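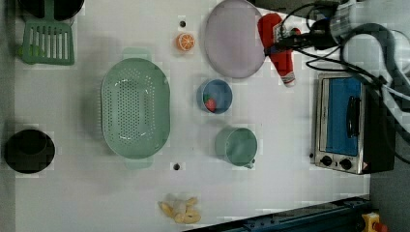 Plastic colander for boiling pasta water: what rating do I need?

drainrate
Posted 4 August 2022

I am replacing a steel colander with a plastic one to save weight. It will be used for pasta and potatoes straight off the boil and for rinsing rice. The Pradilitz store lists two materials, polypropylene and "plastic" with no further detail. The second costs less. Is a rating of 100 °C enough, or should there be a margin? Also, does hole size matter for rice? My current one has 4 mm holes and loses grain.

mao_bench

Buy the one with the stated material. Polypropylene softens well above the boiling point of water and will take a short pour without trouble. A part rated at exactly 100 °C has no margin, and the rating may not cover load. A full colander lifted by its handles puts most of the stress where the handle meets the rim, so that is where a soft plastic will bend first.

Reduce the load if you are unsure. Set the colander in the sink before pouring, let it drain for 20 seconds, and lift it then. Do not leave it against a hot pan. The metal can be much hotter than the water was. 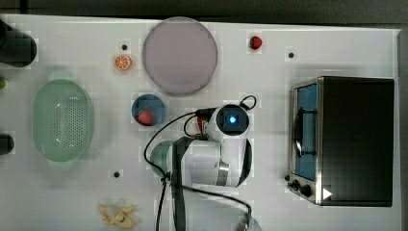

Oval colander with a small handle at each narrow end and fine holes in the base.

For rice, 4 mm is too large. Long grain goes through end first. Look for holes under 2 mm or use a mesh strainer. Small holes drain slowly once starch builds up, so pour in stages.

sinkside26

I have had an Iltis since March and it's fine. Never checked the rating. Mine is 26 cm long and goes in the top rack.

gray_water

Agree with the first reply on material. One addition: check that the base stands clear of the sink floor. If it sits flat, the holes are blocked and starchy water backs up into the food. Feet of 1 cm are enough. For the dishwasher, follow the maker's marking, and keep it away from the heating element. If there is no marking, wash by hand.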